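Shop floor & stockroom walk-round — monthly, November
Unard Homewares, Caven St store
Done by: Renu Rastogi. Second pair of eyes: Miyuki Yokoyama
Started 7.40am before doors. Mark OK / FIX / N/A and write a comment, a tick by itself is no use to whoever does the next one.

1. Entry and front windows

1.1 Mat flat, edges stuck down — OK. Left corner re-taped last month and holding.
1.2 Door closer — FIX. Slams in the last bit of travel. Adjusting screw is maxed out, needs the Hiltis fellow to look. Keep the wedge out of it in the meantime please, wedge is a trip hazard on its own.
1.3 Window display clear of the heater — OK
1.4 A-board — OK, chain on.

2. Aisles

2.1 Main aisle clear full width — OK at time of walk.
2.2 Side aisle by candles — FIX. Two cartons of Fujimoto bowls on the floor waiting to go up. Moved to stockroom, same thing last month. If there's no shelf space for it, it doesn't come out.
2.3 Floor condition — OK, no lifting. The shiny grey stuff shows every drip, so mop and sign out straight away when umbrellas come in.
2.4 Step stool — OK, rubber feet all present. Put it back on its hook.

3. Electrical

3.1 Lamps on display — FIX, one. Small brass one has a nick in the flex near the plug. Unplugged, tagged, in the office. Not for sale untill Hiếu has seen it.
3.2 Power boards — OK, none daisy-chained this time.
3.3 Leads on floor — FIX. Anything crossing a spot where people stand gets clipped to the skirting. Clips are in the second drawer, there's a whole bag of them.
3.4 Test tags in date — OK exept the kettle. Kettle to Hiếu as well.
3.5 Shelf lights — OK. One flickered when Miyuki touched the switch, then didn't. Watch.

4. Shelving

4.1 Fixed to wall / can't rock — OK, pushed every bay.
4.2 Weight plates readable — FIX on end bay, sticker has gone. Anikó to print another.
4.3 Heavy stock below waist height — mostly. Stone mortars were on the top row again, brought down. 34 cm deep shelf is not deep enough for those anyway.
4.4 Nothing overhanging the edge — OK
4.5 Compartment liners flat, not curling — OK

5. Framed prints and glass

New section from this month, after the cut thumb. Applies to anything with a frame, even the little ones.

5.1 Frame corners tight, no gap at the mitre — 18 checked, 2 pulled. Both the same batch.
5.2 Glass or acrylic seated, no chips — OK. Run a gloved finger round, not a bare one.
5.3 Backing clips down — FIX on several, pressed back in as we went. Check these when unpacking, quicker then.
5.4 Stands up by itself on a flat surface — small ones OK. Anything that leans goes on the wall or lies flat.
5.5 Handling — gloves on and both hands, small frames too. Same as for the print with the antlers or horns:

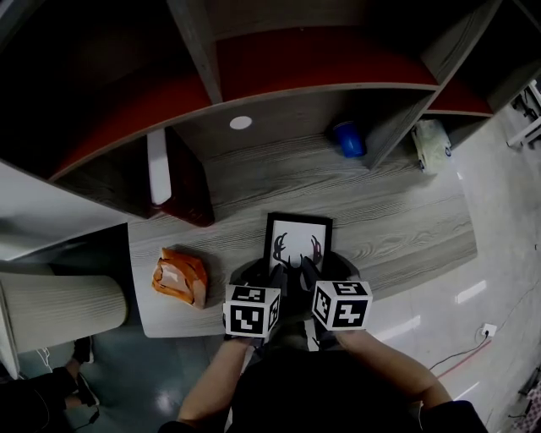 6. Tables and packing spots

6.1 Table top clear before frames come out — FIX. Paper bags left lying on them, and wrapped stock shoved to the corners. A bag under a frame and it slides.
6.2 Cups — FIX. No drinks on tables with stock, full or empty. Display cups go on the shelf so we can tell which is which.
6.3 Knives retracted and in the tin — OK
6.4 Bubble wrap off the floor — OK

7. Stockroom and exit

7.1 Back door opens from inside without key — OK, tried it.
7.2 Exit path — FIX. Flat-pack boxes leaning into it. Lilian shifting them before lunch.
7.3 Stacks no higher than 2000 mm — OK, tape line on the wall is helping.
7.4 Extinguisher pin and tag — OK
7.5 First aid kit — FIX. Short on plasters and no saline. On the order.

Carried over
— Door closer (1.2), booked, no time given yet
— Lamp and kettle, Hiếu Đào
— Bay sticker, Anikó Kun
— Two frames back to supplier, photos of the corners taken, Lilian Biwott has the paperwork
— First aid order

Anything you find between walks goes in the red book by the till. Don't text it to me, I lose them.

R.R. — finished 8.50, signed by both

© Unard Homewares | Contact the store | Back to top
0 comments | 2 shares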